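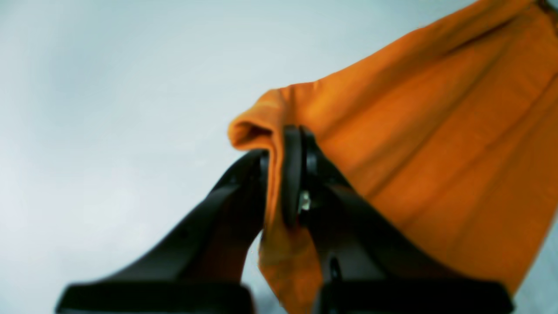
4. What the folding cell changed for the day crew

Last updated: 18 May 2019

Print this page | E-mail this page

Figure 1. The gripper holding a pinched fold of orange cloth, from the wrist camera.

I went into the Morais laundry expecting to write mostly about speed. That was what Latoda, the company that runs the place, wanted to hear about, and it was what I had built my spreadsheets for. Then I spent two weeks sitting next to the folding tables and ended up with a notebook full of things about hands, and talk, and who gets to decide when a cloth is "good enough" (a phrase I heard all day long).

Picking up one cloth is the part people kept bringing up with me. A person grabs a corner without looking and carries on with the story they were telling. The arm has two fingers, and it takes whatever fold it can pinch. In Figure 1 the cloth is bunched into a little tube at the fingertips and the creases fan out from there across the fabric. Myfanwy Jenkins, who had folded by hand for 4 years before the cell came in, could look at a grip like that on the monitor and call whether she would have let it go ahead. She called it "reading the pinch," and pretty soon the whole crew was saying it – me too!

Over the study we logged 3790 picks, and the crew stepped in on 39 of them. My first draft treated those 39 as failures of the machine. Vikas Goel, the shift lead, talked me out of that over a very long lunch. Plenty of the stops, he said, were people being careful with a fabric they didn't trust the arm with yet, and if I counted them as errors then the crew would quit stopping it. I went back through the notes and he was right, so in the tables that follow I call them "interventions" and leave it there.

The job itself got quieter, and I don't mean the noise. Folding used to be done in pairs across a table, so you talked. Watching the cell is done alone, on a stool, facing a screen. Several people told me their shoulders felt better and that they missed the company, sometimes in the same sentence. Myfanwy started dragging her stool over to the sorting bench between batches, and by July (well after my visits ended) Vikas wrote to say they had moved the monitor there for good.

Pay was the sore spot. The crew had learned to tune the grip settings in Wukitz, the control software, but their job title was still "folder." Latoda's manager told me a new grade was under review. I asked again at the end of my visits and got the same answer, word for word.

I should add that the Festard site, which I cover in Section 5, did all of this in a different order – titles first, then the arm – and the interviews there sound very different.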